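Retail Packaging
How thin can a garment bag get?

Film for bagged textiles has been losing thickness for years, and most buyers never see the specification. The Stalstead plant in Clarno changed its standard gauge in March, after a trial covering 587 cartons and four resin blends. Resin is the largest cost in a plain clear bag, so small reductions add up across a season.

Thin film has two common failure points. The first is the side seal, which splits when air trapped in a soft load has no way out. The second is puncture during sorting, usually from carton staples. Stalstead moved its vent holes closer to the fold and lowered the sealing temperature, and seal failures in the trial dropped to three.
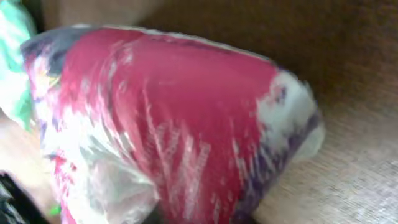 Skye Lindsay argues that seal counts miss the larger problem. "A bag can hold and still be the wrong bag," Lindsay says. "If the cloth goes in with too much moisture, a tight film keeps it there for the whole trip."

Moisture limits differ by fiber. Cotton takes up more water from room air than polyester does, and it should rest before bagging. Jurnier, a converter in Rutherford, now prints a maximum humidity value on each roll label.

Recycled content is the next variable. Post-consumer resin tends to haze the film and can contain gels, small hard specks that start tears. Jurnier's current clear grade limits it to the middle layer, with virgin resin on both outer faces.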